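Accueil > Interventions > Automatisation et travail

Ce site utilise des cookies de mesure d'audience. Accepter / Refuser

Notes, deuxième partie. Reprendre au site Keane : 3,800 colis par jour, même effectif qu'avant. Les préparateurs ne portent plus, ils montrent le geste — prendre, tourner, poser — et la machine apprend. Dire que la fiche de poste n'a pas suivi.

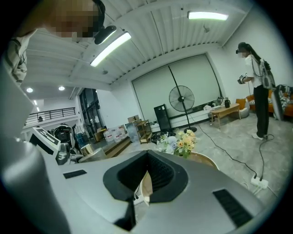

Senan Ní Chonaill

Deux personnes au travail, pince en main pour l'une, sac au dos, câble jusqu'au sol. Laisser la salle regarder.

Chez Omumura, l'objectif était de 2,000 gestes par équipe. Questions posées en septembre : qui fixe la cadence, qui paie la formation, que devient la prime de port de charge. Irkari a répondu sur la première seulement.

Passer ensuite à Flukotska — 100 postes, accord signé.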